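Search this site
Search for... Go

Back room sort-out – the table end

Quick one, more when I get a minute. Bence Antal and me have finally made a start on the back room at Akinola.

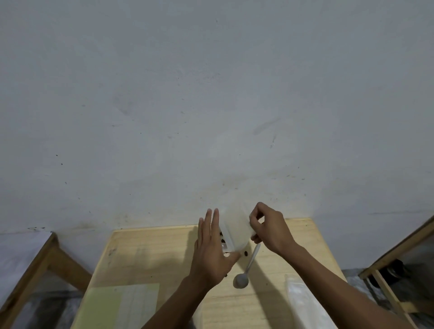 Plan is to get everything out of the Bronitz cupboard and onto the table, one tub at a time, then decide. Keep, pass on, bin. Sounds simple. Took us 9 evenings just to agree on the order – and we still dont have lids for half of it.

The frosted white plastic tubs are staying, they stack fine and you can sort of tell there's something in them without opening up. Labels to go on the short side please, not the top.

Wall behind the table needs a proper wash. Scuffs all along the bottom, smudges higher up, specks here and there. Sugar soap first, then paint if the Givport tin stretches. Off-white again, before anyone asks.

Table stays as well. Pale wood, a few small dark stains on top, light sand in November maybe. Wants pulling out from the wall a bit so we can get behind with a brush.

Spare lids – if you've got any at home bring them in, any size. Leave them by the door with your name on and I'll try them agianst the tubs next time we're in.

Updated July 24, 2026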